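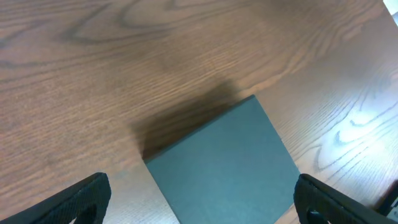 Issue 14, page 11

Wanted: people who doubt household tips

Mayonnaise lifts white rings off a table. Toothpaste rubs out scratches. A walnut drawn across a scrape makes it vanish. We have all been told these things, usually by someone who has never tried them, and Grinance has printed its share of them over the years. A reader in Ancombe wrote in to ask how many we had tested first. The answer was none.

So we are looking for 14 people to take part in a home trial this spring. You will be given a set of tips from our own back issues and asked to follow them to the letter, on things you own and don't much mind spoiling. We would rather hear that something failed than print it again.

You don't need any training. We would like a mix of people who clean a lot and people who hardly clean at all, living in flats as well as houses. If you already swear by vinegar for everything, you can still apply, but expect to be asked why.

Please don't apply if you sell, make or are paid to talk about cleaning goods of any sort. That includes Wragg, whose wax has been advertised in these pages and is one of the things on the list. They have had no say in the trial and won't see the results before you do.

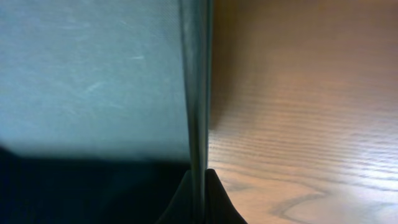 Pale marks on a blue-grey surface.

What you would be doing

The trial lasts seven weeks and finishes in May. Each week you get one tip, a sheet to fill in and a small bag of whatever the tip calls for. You treat one half of a mark and leave the other half alone, or wipe it with plain water. Then you wait two days and look again. A lot of these cures seem to owe their fame to people looking straight away, when everything is shiny with oil.

The sheet asks what changed, how long it took and whether you would bother a second time. "No difference" is a perfectly good reply. Please don't try to be kind.
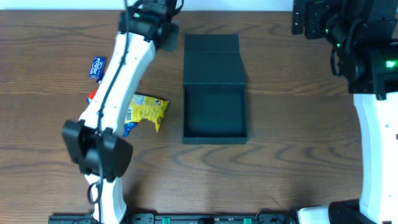

Wood will take up more of the trial than anything else, as it attracts the most advice and the worst. We have found 971 tips in our back issues, and a great many of them are for tables. We'd like people with plain pale wood, with painted wood and with strongly marked wood. A top with dark wavy grain lines like this one is especially useful to us, as we suspect that half the walnut trick is simply a busy pattern that the eye gets lost in. Tell us what finish yours has, if you know. If you don't, say so, and please don't guess.

What you get

We pay £7 for each sheet returned, whatever it says. There is no bonus for a happy result. We will not replace furniture, so think hard about what you put forward, and leave anything borrowed or rented out of it. Nothing in the trial uses bleach or strong solvents.

How to apply

Write to Household Trial, Grinance, Clurneck House, Ancombe, with your name, the sort of home you live in and one tip you have never believed. Two or three lines will do. We will reply to everyone, including those we can't take. Notice first posted 2019-01-15.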